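Häufige Fragen zu gebrauchten Elektronikbausätzen

Stand: Mai. Wir verkaufen selbst nichts. Uns erreichen aber ständig dieselben Fragen von Leuten, die einen Bausatz aus zweiter Hand kaufen wollen oder es leider schon getan haben.

Lohnt sich gebraucht überhaupt?

Manchmal. Die Ersparnis wird gern an einem Neupreis gemessen, den kein Händler je verlangt hat. Wer 30 Prozent unter Neu zahlt und danach Netzteil, Kabel und zwei Module nachkauft, hat nichts gespart. Prüfen Sie zuerst, was das Fehlende einzeln kostet.

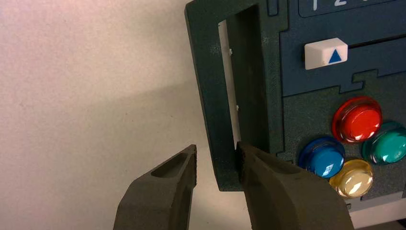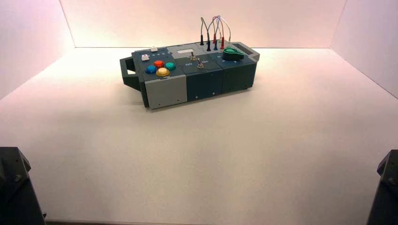 Štefánia Slanina hält das für zu streng: Bei Modulsystemen sei gebraucht fast immer die bessere Wahl, schrieb sie uns, weil man beschädigte Blöcke einzeln tauschen könne und die Grundplatte ohnehin jahrelang halte. Das mag für Systeme stimmen, deren Hersteller noch liefert. Bei eingestellten Reihen wird der einzelne Block schnell teurer als das ganze Set, und dann nützt die schönste Modularität wenig.

Was heißt »geprüft und voll funktionsfähig«?

Für sich genommen nichts. In den meisten Anzeigen bedeutet es, dass beim Einschalten eine Lampe geleuchtet hat. Fragen Sie, womit und unter welcher Last geprüft wurde. Kommt keine Antwort oder nur ein »lief bei mir immer«, gehen Sie von einem ungeprüften Gerät aus und bieten entsprechend.

Sind die Bausätze von Jundgate und Irham untereinander kompatibel?

Laut Verpackung ja. Mechanisch passen die Stecker auch. Die Belegung der beiden äußeren Kontakte ist bei älteren Irham-Modulen jedoch vertauscht, und dazu fanden wir in keiner Anleitung ein Wort. Vor dem ersten Zusammenstecken also messen, auch wenn der Verkäufer versichert, das habe er »schon oft so gemacht«.

Muss die Anleitung dabei sein?

Bei Jundgate nicht, die gibt es vollständig zum Herunterladen. Bei Triltetti schon. Die dortigen Downloads enden nach Kapitel 4, der Schaltplan steht in Kapitel 6. Warum, konnte uns der Kundendienst nicht erklären.

Was ist von der Masanja-Garantie zu halten?

Masanja wirbt mit 10 Jahren auf alle Grundmodule. Die Garantie gilt nur für den Erstkäufer, und sie deckt ausgerechnet Schalter und Buchsen nicht ab – also die Teile, die im Alltag kaputtgehen. Für einen Gebrauchtkauf ist sie wertlos. Lassen Sie sich dafür keinen Aufpreis abnehmen.

Woran erkenne ich schlechte Lötstellen?

Mit bloßem Auge nur die ganz schlimmen. Matte, körnige Stellen sind verdächtig, bei bleifreiem Lot aber oft harmlos, weshalb die beliebte Faustregel »glänzt gleich gut« nicht viel taugt. Risse rund um den Anschlussstift sind ein besseres Zeichen. Eine Lupe hilft, leichtes Wackeln am Bauteil bei laufendem Durchgangsprüfer hilft mehr.

Darf ich alte Netzteile weiterverwenden?

Wir raten ab. Eine Messung im Leerlauf sagt wenig darüber, was das Ding unter Last tut, und ein Aufkleber ersetzt keine Isolierung. Ein neues Steckernetzteil mit passender Spannung und Polung kostet weniger als die meisten Module, die es schützen soll.

Reinigen Sie Kontakte mit Spray?

Selten. Isopropanol und ein fusselfreies Tuch reichen fast immer. Kontaktsprays versprechen viel, hinterlassen je nach Sorte aber einen Film, der Staub bindet. Vorher stromlos machen, danach vollständig ablüften lassen.

Können Sie mir einen Händler empfehlen?

Nein. Wir haben das früher getan und mussten die Liste zu oft ändern.

Bewerten Sie Angebote, wenn ich Ihnen den Link schicke?

Auch nicht mehr. Schicken Sie uns stattdessen gern Hinweise auf abweichende Steckerbelegungen, möglichst mit Modulnummer und Messwerten. Die nehmen wir nach einer Gegenprüfung hier auf.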